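Umami in Home Cooking: How Much Salt Can Be Replaced in a Vegetable Soup?
Project report, Introduction to Food Studies, by Solange Damasceno
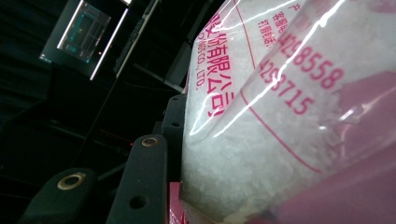 Can a soup with less salt taste as good as the usual one?
In our tests most tasters accepted the soup with a smaller amount of salt, if it had another source of umami, such as dried mushroom or tomato paste.

1. Background

Umami is called the fifth taste, after sweet, sour, salty and bitter. It comes mainly from glutamate, which is found in ripe tomatoes, old cheese, seaweed, mushrooms and many fermented sauces. It is also sold in pure form as monosodium glutamate (MSG). This substance contains sodium too, but less than the same weight of table salt.

In my family the soup is always salted two times, one time in the pot and one time on the table. I wanted to know if this habit can be changed without complaints.

2. Method

The soup was made from the same recipe each time: potato, carrot, onion, leek and water. I cooked it in the teaching kitchen in the Peixoto building. There were three versions:

Version A – the normal salt of the recipe.
Version B – less salt, nothing added.
Version C – less salt, with dried mushroom powder and one spoon of tomato paste.

The tasters were students and staff who passed by the dining room at lunch. Each person received one small cup of one version only, and marked on a paper if the soup was "good", "acceptable" or "not good". In total I collected 228 papers. The cups were kept warm, but on the first day the heating plate was too weak, and the last cups were served cooler than I wanted.

3. Results

From the 228 papers, 162 were marked "good" or "acceptable". Version A received the most "good" marks, as expected. Version C was close behind it. Version B was the weakest, and many people wrote "water" or "flat" in the comments. Not all people wrote a comment, but 90 of them did, and these were more useful to me than the marks. In 16 comments the taster asked for pepper, a thing I did not plan for.

4. Discussion

The mushroom powder made the soup darker, so the tasters could perhaps guess that something was different. Also, tomato paste brings some acid and sugar, and I can not say which part of the effect is from glutamate alone. My teacher proposed a version with only MSG. I prepared the plan for it, but there was not enough time before the end of March, when the kitchen was given to another course.

5. Next step

I would like to repeat the test with bean soup – it is eaten more often here – and let each person taste all versions in a mixed order. The recipe sheets and the paper form are in the appendix.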